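Teleop by leader arms or by hand guiding for cloth folding?

hazel_kapoor
Hi all, long post, sorry in advance! We're teaching our two-arm setup at Eltincombe to fold, and I'd love some opinions before we record any more.

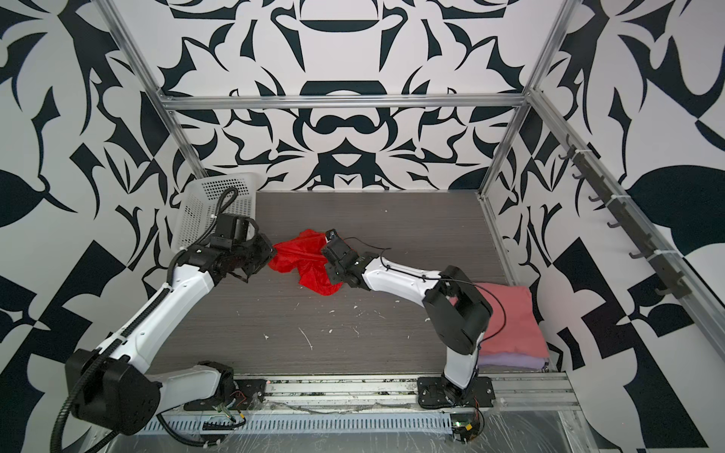 I've been driving both arms remotely with a pair of leader arms, and we're up to 87 demos for the fold with a red cloth. The trouble is the moment when both grippers have hold of it. I can't feel the tension, so I tend to pull too far and then dither about letting it go slack again, and I'm worried the policy is learning my dithering along with the fold. My colleague reckons we should grab the arms and guide them by hand instead. Has anyone here done both?

durkum_dave
Hand guiding, every time. You feel the fabric through the arm and your movements come out much smoother. I did 80 tea towel folds that way in June and only threw out a handful.

mossy_gum
Going to disagree with Dave there, with affection :) Guiding two arms at once means your own hands and elbows end up all through the camera view, and they won't be there when the robot has to do it alone. You can replay the motion afterwards to get clean video, but cloth never falls the same way on the replay. I'd stick with the leaders, Hazel, and practise a good while before you hit record.

durkum_dave
Fair point about the replay, I did lose a few favourites to that. Still say remote driving feels like folding laundry in oven mitts.

somogyi_fan
Could you slow down instead? We have 2,917 episodes on file at Curari, all teleop, and the best ones came from whoever paused least, even if they moved like treacle. Also, is that cloth a bit shiny? Slippery stuff is a rotten place to start. I'd try those folded towels on the right first - they'd be much kinder to your grippers.

hazel_kapoor
Thanks, you lovely people. It does have a sheen to it, yes, and I'm a bit stubborn about it, but I'll do a batch with the pink towel and compare. Staying with the leaders for now. Mossy, when you say practise, do you mean an hour or a week?

mossy_gum
An afternoon, with a cup of tea in the middle. Delete everything from before the tea.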